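Privlow Bench Forum > Power and Wiring > Is a distribution board worth it over plain splices?

Started by solderwick

I need to feed three loads from one supply on a small bench setup and I keep getting told to buy a distribution board. You know the sort, a skinny strip of circuit board with a row of yellow plugs along the top edge. The Stelmakh one costs a lot more than the handful of pigtails I could make in an evening. I've spliced wires for years. What am I paying for?

tinroof_38

You're paying so you can unplug things. That's the whole list. If your three loads never move, splice them, put heat shrink on, and go to bed.

solderwick

They do move, that's the trouble. Everything shares one white table and gets packed away at night.

Bernadette Ruiz-Ortega

Then buy the board. I ran splices on a table that got cleared every night and the wires broke right behind the solder, every time, always the black one. With a board the part that wears out is a plug, and a plug you can replace.

marlpit

I'm not convinced. Those yellow plugs grip so hard that people end up yanking on the wire, and then you have the same break in the same place, only now it cost you more. I had a Wenier board for 12 weeks and two of the three outlets had gone stiff by the end of it. The seller's page said it was good for 1,000 insertions. Who sat there and counted?

Bernadette Ruiz-Ortega

Did you pull by the wire, marlpit?

marlpit

Sometimes. So does everyone.

oddlot742

Can we talk about the size of these things first? I think people picture a big brick. They're small enough to pinch between thumb and fingers, and that's my complaint with them. A board that light has no business being loose on a table with stiff cables hanging off it. It will go wherever the cable wants.

Two pictures:

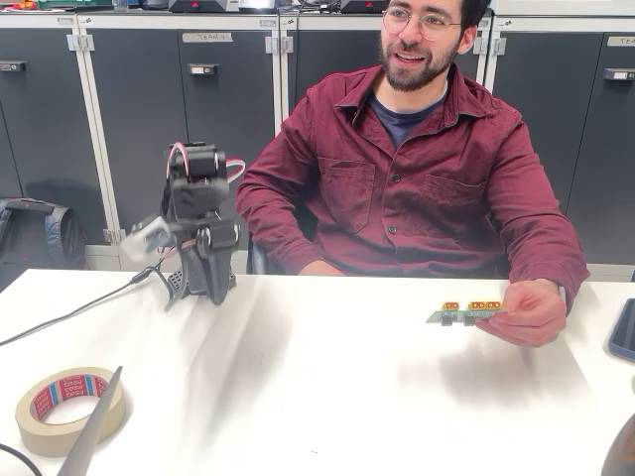 The green board in his hand, same one again:

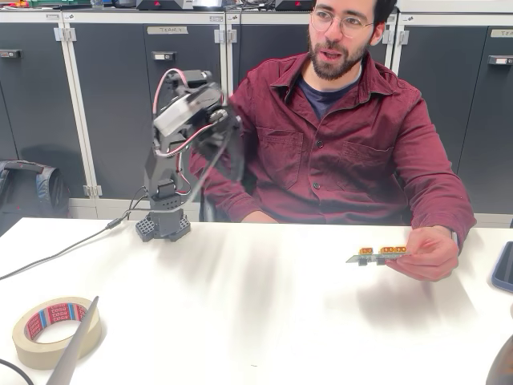 Bláthnaid Kinsella asked me offline whether I'd really let something that small carry the supply for a whole bench, and her view is that anything with bare joints on the back belongs in a box with a lid, no exceptions. I half agree with her. A box solves the wandering problem too.

tinroof_38

Look at the spacing of the yellow ones. One off by itself, then a gap, then two together. I'd like to think the single one is the input and the pair are outputs, but I wouldn't bet a power supply on it. Is it marked anywhere?

oddlot742

Can't read anything off it from there. Meter it before you plug in, same as always.

marlpit

So now we need a meter, a box with a lid and some way of holding it down, for a part that was supposed to save solderwick an evening. This is my point.

Bernadette Ruiz-Ortega

You need a meter for splices as well. Or you should.

solderwick

What about the masking tape? There's a roll of tesa on that table and there's one on mine, and I was going to tape the board down and call it done.

marlpit

Tape will hold until the first time you pull a plug. Then you'll have a board with tape on it.

tinroof_38

For once I'm with marlpit. Masking tape is fine for keeping a cable where you put it, if the load is light. It won't hold anything you pull on. Two screws into a scrap of plywood, then clamp the plywood.

oddlot742

Screws only if the board has holes. Some don't. And use spacers - the solder side should never sit flat on anything.

Bernadette Ruiz-Ortega

Also look at where the main cable leaves the table. If it runs off over the edge, somebody's knee will find it. Give it some slack and anchor it near the edge, so the knee pulls on the anchor and leaves the plug alone.

solderwick

OK. I'm still not sold on the Stelmakh price. Has anyone tried the cheap ones from Karkanholm?

marlpit

Bought one last November. Solder looked like chewed gum on one outlet. I reflowed it and it has been all right, but I wouldn't pass it on to someone who doesn't own an iron.

solderwick

I own an iron. Ordering one, and I'll make up a set of pigtails while I wait in case marlpit is right.

marlpit

Put strain relief on the pigtails.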